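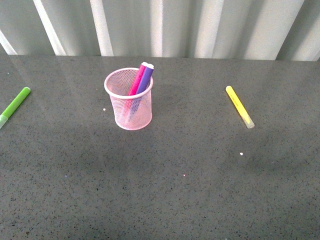

It is the position of this household that felt-tip markers are to be stored in a cup. The matter was first raised in December, when Golnar Mirzaei found an uncapped one in the cutlery drawer, and I have since undertaken a review of all colouring supplies held at this address.

The review established that the pink mesh cup, purchased at Ollel for 3 dollars, would be retained. It takes up little of the counter and its contents can be seen through the sides. The grey tray from Drositz has been withdrawn from service. 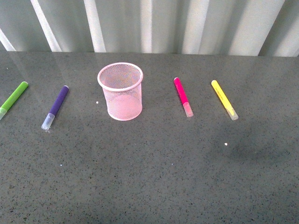 The cup on the grey counter, with two markers to either side.

Each marker is to be tested on scrap paper before it is returned to storage. Dry ones will be discarded, including favourites. Caps must be pressed on until they click.

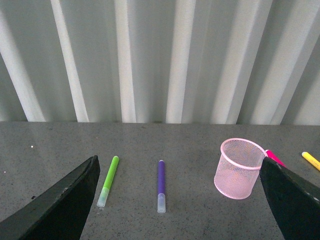

Four markers on the speckled surface, the lime green and the purple among them.

Pencils fall outside the scope of this post. Siamak Tabrizi has asked about the crayons, and they will be considered separately once the second drawer has been emptied.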